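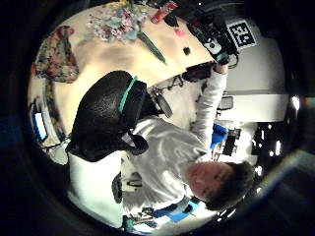
4 min read

4.2 Open-day sessions at Hirndale

Figure 3. Open day at the Hirndale site, camera on the hand-held gripper. A man in a light gray top reaches toward a device with cables at the far corner of the table. A square black-and-white marker is mounted on the wall beside it.

The lab recordings described in Section 4.1 were made by people who knew the task and the tool. To see how the hand-held gripper does with people who had never used one, we ran a second set of sessions during the winter open day at Hirndale, held in December. The building was open to the public for one afternoon, and visitors could walk through the Druvow workspace, watch a demonstration and then try the gripper themselves.

Each demonstration lasted nine minutes. Elīna Eglītis gave most of them and Mireille Riviere took over when the groups got large. The presenter picked up a few things from the table, put them in the floral-patterned bag, and then moved them back again. After that, one visitor at a time was handed the gripper and asked to do the same with any object they liked. We gave no further instructions unless the visitor asked. Visitors who agreed to be recorded signed a form at the door, and recordings from anyone who later changed their mind were deleted.

We left the table cluttered on purpose. The artificial flowers were by far the hardest items to handle, as the petals are small and the stems bend when they are pinched. Figure 3 shows the flowers with small petals scattered around them, and a red package with a white label nearby. Several visitors went for the flowers first, even after watching the presenter avoid them. Children mostly chose the bag, which has a loop handle and gives way under the fingers.

Position was estimated from the wall marker together with the wide-angle view. In the lab this works well, since the operator stands in one place and seldom blocks the marker. At the open day it was less reliable. Visitors leaned in, turned to talk to friends, and pointed the gripper at whoever was speaking. Tracking was lost at least once in many of the sessions, and we cut those recordings at the point of loss and kept the part before it. The Sundo software flags such points automatically, but its flags were late often enough that we checked each one by hand.

After cutting, the open-day set holds 3,672 grasp attempts from 90 visitors. An attempt begins when the fingers start to close and ends when they open again – whether or not anything was picked up. We did not remove failed grasps. Labels were finished on 2023-12-28, using the same label set as for the lab recordings.

Two differences from the lab data should be kept in mind when reading Section 5. First, visitors closed the fingers much more slowly, and often stopped halfway to look at the object from the side. Second, they talked while working. Audio was not kept, but the talking shows up as long pauses with the gripper held still above the table. We left these pauses in for training and took them out for the timing results only.

The same table layout was later rebuilt at Leclerc for the robot trials. The wall marker there is mounted slightly lower, and the correction for this is given in Appendix B.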